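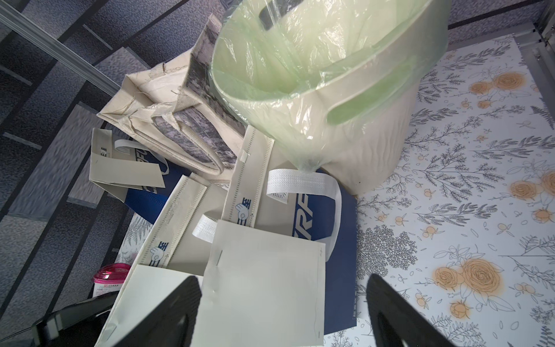
Shop > Kitchen & Hall > Bin Liners > Stomlow Small Bin Liners, Pale Green

Stomlow Small Bin Liners, Pale Green

I'll come clean, I never meant to sell bin liners. I started this shop for baskets and hooks and hallway bits, and then people kept writing to ask what I put inside my own bins at home. So now I stock the Stomlow, and it outsells half the baskets!

It's a thin, see-through green bag that comes on a roll of 33. You can tell what's in there at a glance, handy when somebody in your house (mine, every week) throws out a spoon. The top is cut wide so there's plenty to fold down over the rim, and I like a good deep fold — two inches at least — or the bag slides in the first time something heavy lands on it.

Will it fit your bin? Measure around the outside of the rim with a bit of string. Anything up to 27 inches is fine. Bigger than that and you want the Gellmont, made from the same film but cut taller, with a drawstring. I don't love drawstrings on a small bin, they bunch up, but plenty of you do and I've stopped arguing.

What I use them for: paper and wrappers by the desk, bathroom trash, the little bin by the back door where all the receipts out of my shopping bags end up. What I wouldn't use them for: wet kitchen scraps, cat litter, anything with a corner. They're thin. I tried one with coffee grounds last February and had to mop.

I used to carry the Semwal liners too, in white, and I still get asked about them. They went up in price and the rolls got shorter, so I dropped them. I have one box left in the back if you're really attached, just send me a note.

Item number 1222. Sold by the single roll or by the case, and a case is 900 bags, so please check your closet first. Cases ship separately from the Tetdale warehouse and take a few days longer than the rest of your order. Unopened rolls can come back to me any time.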